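From the Workbench: The Hammer Gets a Plate

My hammer has lived in a kitchen drawer, on a windowsill, on top of the fridge, and for most of last winter under the passenger seat of my car. I own exactly one, so you would think I'd keep better track of it. When I started writing this column for the Zolovell Neighbors newsletter I promised myself I'd get the small stuff in order before telling anyone else how to do it, and (as regular readers know) that did not go according to plan.

So this month is about where to put a hammer down. I mean in the middle of a job, when you've got one nail in and the picture is leaning against the wall and you need both hands for the tape measure. Hanging it up at the end of the day is a separate problem and I'll get to it further down.

For years I put mine down on whatever was closest. Our table on Selitia Lane has the marks to show for it — a nice little crescent where the claw landed, and a dent that I keep covered with a fruit bowl. A hammer is a lopsided thing. The head wants to roll over, the handle swings around, and if there's a loose nail anywhere near it, that nail is headed for the floor.

What fixed it for me was a plate. A plain round stainless steel one, shallow, with a raised rim, the sort you'd take camping or serve rice on. I had a stack of them left over from a picnic and pulled one out in desperation while I was putting up shelves. The hammer goes across it at an angle with the head up over one rim and the end of the handle poking out past the other. It's too long to fit inside, and I've decided I like that better, because I can grab the handle without looking. Nails and picture hooks go in the dip in the middle. They can't roll far, and you can hear them when they land, a nice bright ping!

I'm also a big believer in bright handles now. My old hammer had a plain brown one and it vanished the second I set it on anything wood. Black and yellow is so much easier. I can pick out a yellow end cap from across the room, even with half the toolbox dumped out next to it, and a cap with a hole through it can go straight on a hook afterward. If you're shopping, look for that hole. Plenty of hammers don't have one and you don't think to check until you're home.

A light-colored tabletop helps too. Ours is dark, so I've started working on the pale folding table from the garage, and I lose far fewer screws that way. Leave some clear space around the plate if you can, and keep coffee on a different surface altogether. I've learned that one more than once. 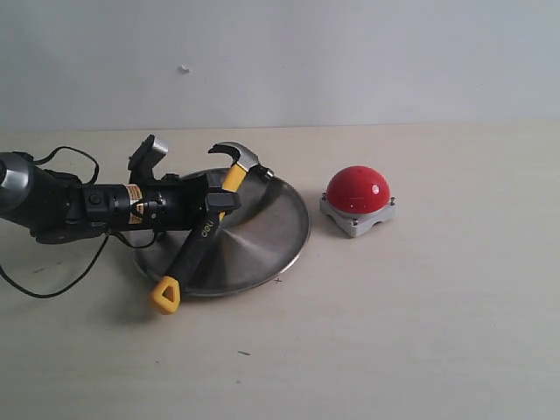
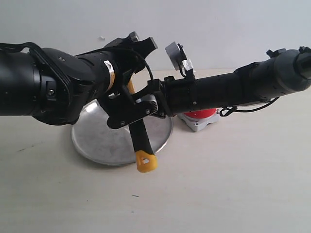
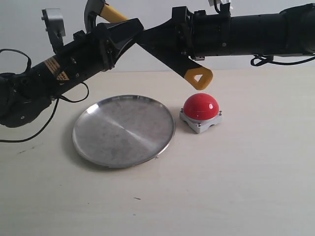 Easy to spot, that yellow and black.

Picking a plate

You don't need to buy one. Check the back of the cupboard first, then the thrift store on Bailly Street, where I've seen them in the bin by the register. Steel is what I'd go for. I tried a china saucer and felt nervous the whole time, and the plastic picnic plate I tried after that skated all over the table every time I reached for something.

Size matters a little. Mine is 12 inches across, which gives the hammer a decent rest and still leaves room for the hardware. I tried a smaller one and the weight of the head tipped it up like a seesaw, nails and all. If yours slides, put a damp dishcloth under it, or one of those rubbery circles people use to open jars.

Once a plate has become a tool plate it should stay a tool plate. I put a strip of masking tape on the underside of mine and wrote NOT FOOD on it. Some of what comes out of my toolbox is pretty greasy, and the rim picks up tiny scratches that I wouldn't want to be chasing peas around.

What goes on it

I keep it down to what the job needs. For hanging pictures that's the hammer, a pencil stub, 4 or 5 hooks and the nails that go with them. I used to bring the whole box of 100 nails over to the table, and then of course I'd knock the whole box over. Now I shake a few out and leave the rest on the shelf with the lid on.

Put the pencil on the side away from the hammer head. Pencils under hammers get snapped, and then you're off looking for the sharpener, and then it's lunchtime and the picture is still on the floor.

If you're pulling nails out as well as putting them in, use a second plate for the old ones. Bent nails look a lot like good ones when you're grabbing without your glasses on. I straightened a few to save them last spring and I can't say I'd recommend it.

Back on the hook

When I'm finished, the hammer goes up on the inside of the closet door. I got a card of Prutell hooks at the hardware store and put one in at shoulder height, and the end cap slips right over it, so the hammer hangs head down. Give it a tug before you let go. I'd also close the door gently the first few times, to see how much it swings (mine swung plenty, and I ended up sticking a scrap of felt on the door behind the head).

The plate leans on the shelf underneath with the leftover hooks in a jar beside it. When somebody in this house needs to bang something in, they carry the plate to the table first and then get the hammer. It took a couple of weeks for that to catch on, and there was one relapse involving the windowsill, but the fruit bowl hasn't had anything new to cover up.

If you've got your own spot for a hammer, or a better idea for keeping nails off the floor, drop a note in the newsletter box by the mailboxes. I'd love to hear about tape measures too. I have three and couldn't lay my hands on any of them this morning, so they're up for next month, along with a reader's question about what to do with paint stirrers.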